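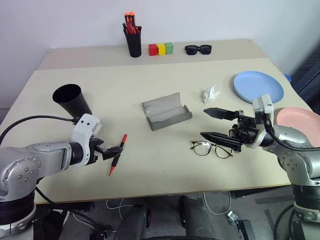

Consejos para cuidar la guitarra en casa

Última actualización: 10 de mayo de 2023

Llevo muchos inviernos con guitarras repartidas por el salón y, si algo he aprendido, es que casi todos los disgustos vienen de la calefacción. En cuanto llega noviembre y encendemos los radiadores, la madera se reseca, los trastes empiezan a asomar por el canto del mástil y una pasa la mano y se pincha. Así que lo primero, antes de comprar nada, es alejar el instrumento del radiador y de la ventana. En su estuche, cerrado, y con un humidificador pequeño dentro. Yo uso uno de la marca Limis que ya tiene sus años, pero una jabonera con agujeros y una esponja bien escurrida hace el mismo papel (¡bien escurrida, por favor, que no gotee!).

Para limpiar el diapasón espero siempre al cambio de cuerdas. Un paño de algodón viejo, de camiseta mil veces lavada, apenas humedecido, y a frotar con paciencia junto a cada traste. Si es de palosanto o de ébano, después le pongo dos gotas de aceite de limón Hirinine, lo dejo cinco minutos y retiro todo lo que sobre. Con una vez al año va que chuta. Si el diapasón es de arce barnizado, nada de aceite -- el paño y ya está.

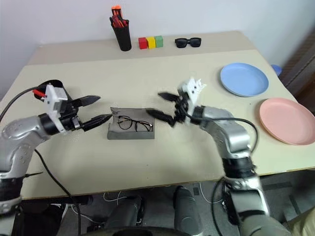

Las cuerdas me duran bastante más desde que las seco al terminar de tocar, por arriba y también por debajo, pasando el trapo entre ellas y la madera. Da una pereza tremenda, lo sé, pero se tarda menos que en fregar una taza.

Y las clavijas que se quedan duras: un poquito de mina de lápiz blando en la ranura de la cejuela. Me lo enseñó Gopinath Rodrigues, que me dio clase cuando vivíamos en la calle del mercado, y desde entonces llevo un lápiz en el bolsillo del estuche. Muchas veces la clavija está perfectamente y es la cuerda la que se engancha en la ranura y luego salta de golpe con un chasquido.

Para guardar las púas, una lata de caramelos. Las mías siguen apareciendo en la lavadora -- pero menos.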